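Section 8: Walking your boundary before you list

Sillard lets you draw a plot outline on the map from your armchair. Please don't. The map was drawn by someone who had never met your ditch.

1. Print the title plan and take it outside. Bring a pencil as well, as ink and drizzle do not mix.

2. Start at the road gate and follow the fence clockwise. At each corner, press Drop Peg and wait for the tone. The tone is unpleasant and cannot be changed.

3. If a corner is under water, stand as near as you can and tick Offset. Guess the distance in metres.

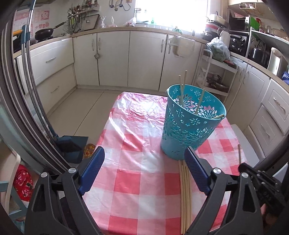 4. When you are back at the gate, press Close Loop. Sillard will show the total length of the boundary. Our test plot at Plenosholm came out at 1,457 metres, after two attempts and one bull.

Caution: Do not drop pegs on a neighbour's side to smooth out the line. Loïc Lebrun did this at Jiven and spent until April writing letters.

5. Open Frontage and mark any side that touches a river, lake or public lane. A pond that appears only in winter goes under Seasonal Features, however fond of it you are.

Note: Frontage is measured along the bank, bends included. Buyers like a large number, so leave the bends in, but don't invent new ones.

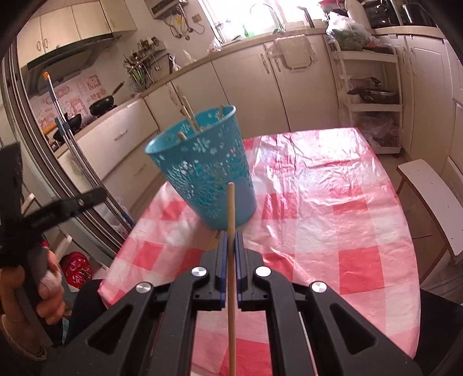 6. Compare your total with the title plan. A difference of up to 2 per cent is accepted without comment. Anything larger brings up a yellow box, and the listing stays in draft until you have typed an explanation. "The hedge moved" has been tried.

7. Press Save Outline, then Send for Check. Checks are done by Eun-seong Ban, who reads every explanation and replies to the funny ones last.

If the loop will not close, you have probably dropped a peg twice at the same corner. Delete the later one and try again.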